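I have been without a dishwasher since September, and I would like it noted that I have grown as a person by no measurable amount.

The old one died in the middle of a cycle, full of gray water and lasagna. The man from Stercombe Appliance knelt in front of it for 14 minutes, stood up, and told me the pump alone would run me $300. He charged me for the kneeling too.

So I wash by hand now. My aunt in Gelton has done it this way all her life and claims it's when she does her best thinking. I do my worst. Last night I spent a whole sinkful rehearsing an argument with the Kinnear Water District over a bill I paid in full. 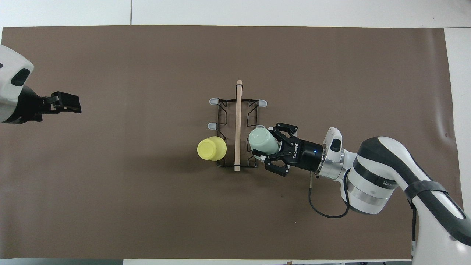
The rack problem

Everybody has opinions about dish racks. Mine came from the hardware store in Zerwood and holds plates beautifully, provided you own the plates it had in mind. My bowls lean. My one good knife goes straight to the towel, where I forget it.

I also own 17 mugs. I live alone. With a dishwasher this was a charming collection, and without one it's a lifestyle I can't support. I've retired most of them to a box in the hall closet and kept 3, which has led to a certain amount of drinking coffee out of a measuring cup.

Plastic cups are a separate grievance. They hold a puddle in the bottom ridge however you set them down, and they save it for your sock.
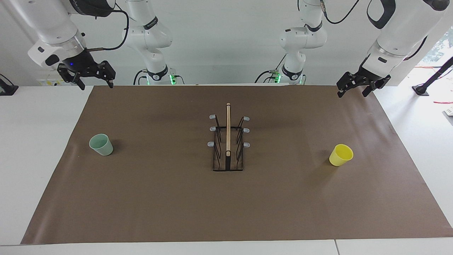 Page 2

My sister asked why I don't just buy a new machine. I've looked. They all have an app. I don't want my dishwasher to be able to reach me at work.

For now the plan is to wait for the holiday sales and eat more toast. Toast needs one plate, and if you stand over the sink it doesn't need that.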